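Collaborative cells — General — Park height over the table between cycles

nimanaj
4 March 2024

Hello all. I am writing the cell rules for our bench arm and I am stuck at one line. Our old sheet says "the arm shall be parked clear of the work surface" but it does not say how high. I put 300 mm from fingertip to table. My colleague at Nondau says it is too much and we lose time in each cycle. What do you write in yours?

Hagos_W
We have no number. We have a named park pose, and the program must end there. A number in millimeters people will read and forget.

nimanaj
But then who checks the pose after somebody edits it? With a number I can take a ruler.

lensa.k
I agree with Nima. At Worku we keep both, pose name and height, and the height is measured again after every finger change. Longer fingers, same pose, and suddenly you are near the table. It was found in August by a scratched board.

Hagos_W
OK, fingers I did not think of. Still I would not go to 300 for light parts. Did you do a risk assessment or is it a feeling?

nimanaj
Half and half :) The assessment covers speed and force. Height was in the old sheet of the previous owner, I only made it a number.

signe_l
Two other things belong in the same paragraph in my opinion. First, fingers open and empty at park. Second, cables. Ours must be tied so that no loop can reach the working area in any pose, and we test it by moving each joint slowly to its limit.

Hagos_W
Open I do not agree. Closed fingers are less sharp for the operator who leans in.

signe_l
Closed fingers can hide a thin part. We had it. I prefer to see the gap.

lensa.k
Same with us, open. Photo from our setup instruction, page 2:
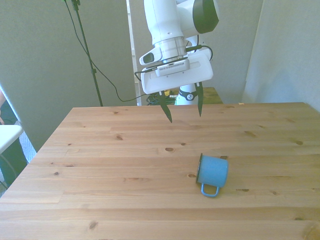 Fingers open and clear of the table, mug lying on its side.

nimanaj
Thank you, I will take "open and empty" and also the check after finger change. For the height I will ask for a real assessment before I defend my number — Hagos is right there.

Hagos_W
Post the final text when you have it please. I am still for closed.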